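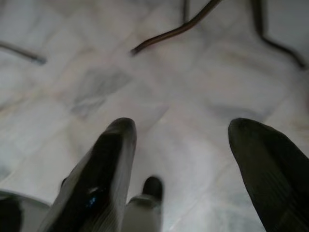 **Groltley Mobile Manipulation Group, Edside workshop**

# Fingers that would not open: notes on a stall fault

The fault first showed up in June, during floor-level pick runs. The arm came down between the furniture legs, closed on the target, lifted it, carried it to the tray and then kept hold of it. The controller reported the hand as open. The hand was shut, with grip force still applied, and the arm went on to its next pose with the object in its fingers.

Nothing was damaged, but I have logged it as a safety matter. A hand that reports open while it is gripping is worse than one that stops with an error. Our rule for reaching in to clear a jam depends on that status flag.

## Setup

The hand is the Prasturier unit we have used since the last rebuild, driven by the Carbone control board. Work is done close to the floor, among thin metal legs and rods. These are awkward for two reasons: they are dark and narrow, so the depth estimate is poor near them, and they bend in ways the collision model does not. We model each leg as a straight cylinder.

## What the log showed

The run that failed most clearly was cycle 2,573. The relevant part, trimmed:

```
open_cmd sent
motor_current rising
motor_current limit
drive_state stalled
grip_state OPEN
arm_move start
```

The last three lines are the problem. The drive stalled on the way out, the board cut the current as it should, and the state went to OPEN all the same.

I went back through the earlier cycles with a short script. The same pattern appears 7 times, all of them after cycle 2,000. Before that the opening current is flat. After it there is a slow climb that we did not have an alarm for.

## Cause

There were two faults, one on top of the other.

The mechanical one was wear in the linkage. A pivot bush had picked up grit and was binding part way through the opening stroke. Working at floor level probably did not help, though I have no figures to back that up.

The software one was mine. The board sets a "motion finished" bit when the drive stops, whatever made it stop. I had read that bit as "target position reached". With a free linkage the two always happen together, so every bench test passed.

## Changes

- `grip_state` now comes from the measured finger position. If the position is outside tolerance, the state is UNKNOWN.
- UNKNOWN blocks all arm moves and holds the arm where it is.
- Opening current is logged per cycle, with a warning set below the stall limit.
- The bush has been replaced and the linkage cleaned.
- The clearing rule has changed. Isolate the power at the wall switch before putting a hand near the fingers, and ignore the status light.

The replacement has done 456 cycles with no stall and no upward drift in current. That is well short of the point where the old one began to bind, so I am not calling it fixed.

## Still open

Holding position on UNKNOWN is fine in clear space. It is less fine with the fingers low down beside a bent leg, where a small sag in the arm could bring the hand into contact. I want to measure the sag with the brakes on before the next long run. The straight-cylinder model also needs replacing, and I will write that up separately once I have tried a few capsule chains on the worst of the legs.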